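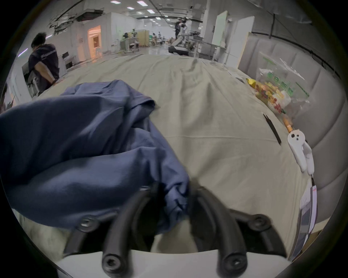
Photo: Wálter Apaza

I want to make a case for the frame rate cap, the most boring line in the graphics menu, and I want to make it loudly. If you play games on a PC and you've never touched that setting, please go and touch it tonight. I've been building and fussing over gaming machines since I was in middle school, and no part I have ever bought made me as happy with my computer as dragging one slider to the left.

Some background. My desktop sits in a small Plukar case, a lovely little box that I bought for its looks and then spent a whole summer regretting. Under load the fans sounded like a hair dryer. I play a lot of Vatdale, a farming and exploring game with gorgeous weather and not a whole lot of shooting, and with everything set to default my graphics card was drawing as many frames of wet cabbage as it possibly could. Way more than my monitor could show me. The card was working flat out on pictures that never reached my eyes!

So I capped it. I set the limit a few frames below my monitor's refresh rate and sat back, and the noise just drained out of the room. The card dropped by 14 degrees over the length of an evening's play. I could hear the game's rain. I'd had that game since December and had no idea the rain changed its sound when you walked under trees.

More frames is a fine goal, up to a point

I understand why people resist this. We buy graphics cards by the number. Every review has the bar chart, every bar chart has a winner, and having paid for a long bar you'd like to see it. There's a real thrill in turning on the counter in the corner after an upgrade and watching it climb, and I'm not above it. I did it with my current card for a solid hour, staring at a wall in a tavern because the wall made the number go up.

But a counter that swings is a worse deal than a counter that sits still. If a game runs at a very high rate in a hallway and then falls by half when you open the door to a crowded square, your hands feel the fall. Your mouse feels different from one second to the next. With a cap chosen to match what your machine can hold in the crowded square, the hallway feels the same as the square, and after ten minutes you stop thinking about performance at all. That is such a pleasure. I'd trade any peak number for it.

My friend Lawal Babalola plays Trondska, which is a racing game and about as far from my cabbages as you can get, and he was the toughest person I had to persuade. He told me flat out that caps were for laptops. I got him to try a cap on one track, the mountain one with the tunnels, where he'd always complained about a hitch coming out into the light. He ran it for a while, said nothing, and kept the cap on. He has since become much more annoying about it than I am.

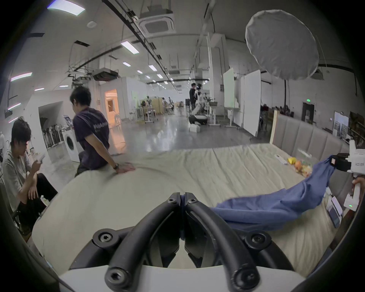 Where I'd set it

People ask for a magic number and I don't have one, because it depends on your screen and the games you like. I can tell you how I go about it, though.

Find the busiest place you know in the game. A city, a big fight, a storm, whatever makes your machine sweat. Turn on the frame counter and stand there for a bit, moving the camera, and look at the low numbers. Ignore the high ones. Your cap goes at or just under those lows, or just under your monitor's refresh rate if the lows are already above it. That's the whole job. It takes less time than picking a hairstyle for your character (in my case a lot less).

If your monitor has variable refresh, you've got a lot of freedom and you can pick odd numbers. The big city in Vatdale never dips below 41 on my old living room machine, so I capped it there, and on a variable refresh screen it's smooth enough that my brother-in-law asked whether I'd bought something new. If your monitor is an ordinary fixed one, try numbers that divide evenly into its refresh rate, and you'll avoid that uneven stutter where some frames hang around longer than others.

Use the game's own limiter when it has a decent one. When it doesn't, use the one in your graphics driver. And set a separate cap for menus if the game allows it! Menus are the worst offenders of all. I've heard machines roar louder at a title screen than at the final boss, with a logo and a button that says Continue being drawn over and over at absurd speed.

The competitive exception

There's one group I won't argue with. If you play fast shooters seriously, a higher frame rate can cut the delay between your hand and the screen, even past what your monitor can display in full. Some of those players can feel it and I believe them. Leave your cap high, or leave it off, and enjoy your hair dryer.

I do think that group is a lot smaller than the group that has copied its settings. Most of us are on the couch side of the hobby. We're farming, exploring, losing to the same dragon 8 nights running, and we've taken advice meant for people playing a different kind of game on a different kind of evening.

Why isn't it on already?

My only real complaint is with the developers. A game knows what monitor it's on. It could offer a sensible cap the first time it starts, in plain words, and let anyone who wants the big number turn it off. A few do. Far too many bury the option under three tabs with a name like "frame pacing target," and a person with their first gaming PC is never going to find that. They're going to decide that gaming PCs are hot and loud, and maybe go shopping for a bigger cooler.

I nearly did that myself. I had a 38-dollar fan kit sitting in a cart at Condori, the parts shop near my office, on the Tuesday before I found the slider. I still like that shop a lot and I still wander in there at lunch to look at cases. But the kit went back on the shelf, and the money went to the Vatdale expansion, which has snow in it now — deep, squeaky snow, and with the fans idling I can hear every step.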